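Florkdale Cup

The Florkdale Cup is a regional knockout competition in association football, contested each year by amateur and semi-professional clubs from the Florkdale district and the neighbouring coastal parishes. It is played over five rounds, beginning in February and ending with a single final at Gilov Park. The field is fixed at 32 clubs. As of Jul 18, 2025, the holders are Dolex Athletic, who defeated Ebrahimi Rovers 2-1 after extra time in the most recent final.

Format

All ties are decided in a single match. The first round is drawn without seeding, and the club drawn first has home advantage. From the quarter-finals onwards, when 8 clubs remain, the draw is held in public at the district offices. A tie that is level after ninety minutes goes to extra time and, where necessary, to penalty kicks. Replays were used in all rounds except the final until the fixture list became too crowded to allow them, and they were abolished first for the early rounds and later for the semi-finals.

Clubs may name up to seven substitutes and use five. A player who has appeared for one club in the competition may not appear for another in the same season. This rule has led to several protests, two of which resulted in the removal of a club after it had won its tie.

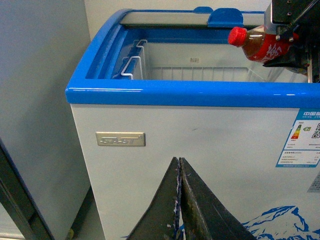 Supporters of the smaller clubs have generally defended the unseeded draw. In a letter printed in the programme for a recent semi-final, Ebrahimi wrote that seeding would turn the first round into a procession, and that a village side drawn at home to the holders could expect its best gate of the year. The same letter asked for replays to be restored in the first round only, so that the visiting club would be obliged to offer a return fixture.

The organisers considered the request and made no change. Their published reply cited the condition of pitches in February and the number of postponed league matches that already had to be fitted in before the end of the season.

History

The competition was founded as a charity tournament between works teams, most of them attached to the harbour and the quarries. Entry was at first by invitation. The early finals were played on whichever ground was fit, and in one season the match was moved twice in the same week before being completed on a school field. League clubs were admitted once the number of works teams began to fall, and the last works side to reach the final, Dolex Athletic, had by then opened its membership to players from outside the firm.

Dolex Athletic have since become the most successful club in the competition. Their main rivals are Ebrahimi Rovers - a club formed by the merger of two parish sides - who have appeared in more finals but won fewer of them. Meetings between the two have usually been close, and three of their finals have been settled on penalties.
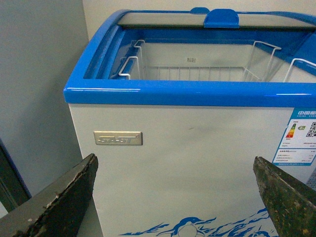 Venue and attendance

Gilov Park has staged every final since the ground was enclosed. It has one seated stand on the western side, with open terracing on the other three. The record attendance for a final is 2,313, set in the first season after floodlights were installed. Attendances in the opening rounds are far lower and are not always recorded.

Semi-finals are played at neutral grounds chosen after the draw. Gilov Park is not used at this stage, in order to protect the playing surface, although an exception was made when flooding closed two of the other grounds.

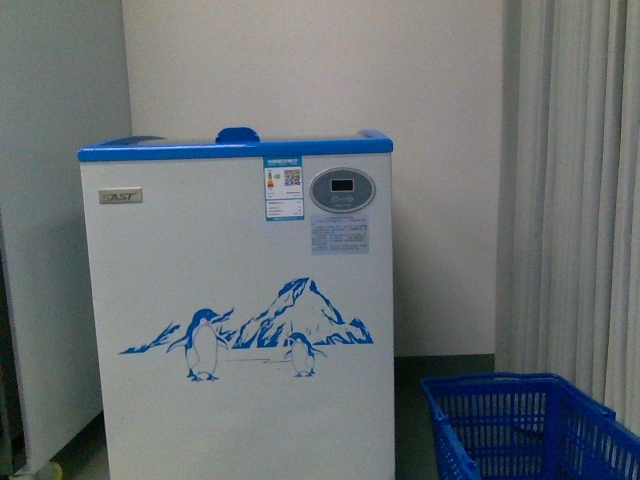 Gate receipts from the final are divided between the two finalists, the host ground and a hardship fund for injured players. Clubs hosting earlier rounds keep their own receipts after the match officials have been paid, and for most of them refreshments bring in more than admission. Catering is left to the home club and is usually modest: a tea urn, a hot plate and a compact chest freezer, such as the white SAST model with blue trim, will serve a first-round crowd. Programme sales are also kept by the home club, except at the final, where the programme is produced by the organisers.

Trophy

The present trophy is a two-handled silver cup on a dark plinth, engraved with the names of the winning clubs. It replaced an earlier cup which had been repaired several times and was judged too fragile to be lifted. The original is kept at the district offices and is brought to Gilov Park for display on the day of the final. Winning and losing finalists each receive medals, as do the match officials.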